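Prikville Allotment Society
Minutes of the December meeting, held in the back room of the Barkum Arms, 7.30pm

Present: Amparo Arboleda (chair), Yeison Agudelo, Gizella Borbély, Liette Gagnon (minutes).
Apologies: Duván Escobar, who had a cold, and who sent a two-page letter so that we should not miss him.

1. Last minutes
Agreed, once "the smell" in item 4 had been changed to "the compost matter".

2. Money
The balance stands at 1,555 pounds. Yeison asked if this was before or after the new gate. It was before. The gate is 200 pounds, without hinges.

3. Water
Harkska, who fitted the tank, say it holds 3,000 litres. Gizella said it had held nothing of the kind since September and that her boots could prove it. Yeison to ring Harkska again and this time not be charmed.

4. Duván's letter
Read aloud by the chair as far as the end of page one. He objects to the plot rent going up by 20 pounds, to the hedge, and to the wording of the sign about the hedge. Page two was taken as read.

5. Sheds
Liette reported that the height rule has been broken by four sheds, one of them her own. A discussion followed in which it was felt that the rule was a bit low. Left until spring.

6. Harvest supper
The hall is booked. There will be soup. Gizella will make the soup, having explained at some length what was wrong with the last one. Amparo will borrow bowls.

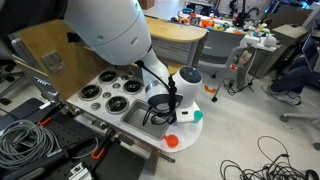 Can members bring guests to the supper?
Each plot may bring two guests, provided the names reach Liette by the end of the month.

7. Any other business
Yeison has lost a wheelbarrow, green, one handle taped. Gizella has found a wheelbarrow, green, one handle taped, and would like it noted that she found it in her beans.

Meeting closed 9.10pm. Next one in February, same room, if the heater is mended.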